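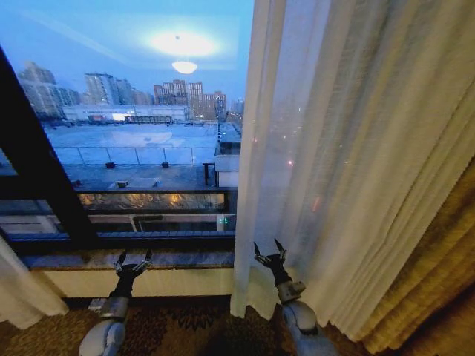 Radiator valve leaks at the stem only when partly open

Posted by Tomás Bragança
Plumbing and Heating > Hot water radiators

I have a two-pipe hot water system in a third-floor unit. The radiator in the living room has an angle valve with a brass body and a plastic handwheel, marked Koltberg on the side of the bonnet. Fully open it is dry. Fully closed it is dry. Anywhere in between, water weeps out where the stem goes into the packing nut, enough to wet a paper towel in 20 minutes.

What I have tried so far:
Tightened the packing nut a quarter turn. The leak slowed down for a day, then came back.
Tightened it another quarter turn. Now the handwheel is hard to turn and it still weeps.
Wiped the stem and looked at it with a flashlight. There is a dull ring partway up, but I can't feel a groove with a fingernail.

The building shuts the heat down in October for a boiler service, so I can have the riser drained then. Can this be repacked, or does the whole valve have to come off? I would like to avoid disturbing the union on the radiator side. It was painted over at some point. 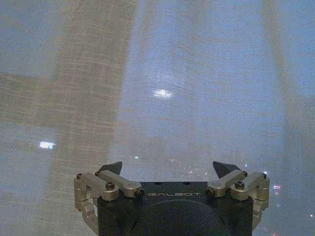

Living room, sheer curtain closed.

Brândușa Tănase
Dry at both ends of travel and wet in the middle usually means packing. Many of these valves backseat when fully open, meaning a shoulder on the stem seals against the underside of the bonnet and keeps pressure off the packing. Fully closed, the disc may be cutting off the supply side, depending on which way the valve is piped. In the middle the packing does all the work, and yours is worn out.

Repacking procedure with the riser drained:

1. Confirm the drain. Open the bleeder on the radiator. If water comes out under pressure, stop.
2. Open the valve about halfway and put a shallow pan and a towel under it.
3. Remove the handwheel screw and pull the handwheel straight up. If it sticks, work it side to side. Do not pry against the packing nut.
4. Hold the bonnet with one wrench and back off the packing nut with a second. Without the second wrench the bonnet can turn with the nut.
5. Slide the nut up off the stem. Pick out all of the old packing with a dental pick or a bent piece of wire. Do not scratch the stem.

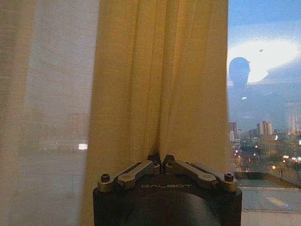 6. Clean the stem with a fine nylon pad. Skip sandpaper. If the dull ring turns out to be a groove, new packing will not hold for long and you want a new bonnet assembly.
7. Wind graphite or PTFE packing cord around the stem clockwise, seen from above, until the cavity is nearly full. Thread tape is a poor substitute.
8. Run the nut down by hand, then an eighth of a turn with the wrench. Refit the handwheel and check that it still turns freely.
9. After refill, check at the halfway position. Snug the nut in small steps if it weeps. Bleed the radiator.

None of this touches the union, so the paint can stay. Before you start, look at whether the Koltberg bonnet takes loose packing or an O-ring cartridge. If there is an O-ring under the nut, replace it with the same size in EPDM and ignore step 7.

zeda_heat
Had the same thing on a Dreßler valve. Just leave it all the way open and put a thermostat on the other radiator. Mine has been like that for years. Or replace it, they aren't expensive.

Tomás Bragança
Thanks. I looked closer and there is a snap ring under the nut, so I think it is the O-ring type. I will measure the stem once the riser is drained.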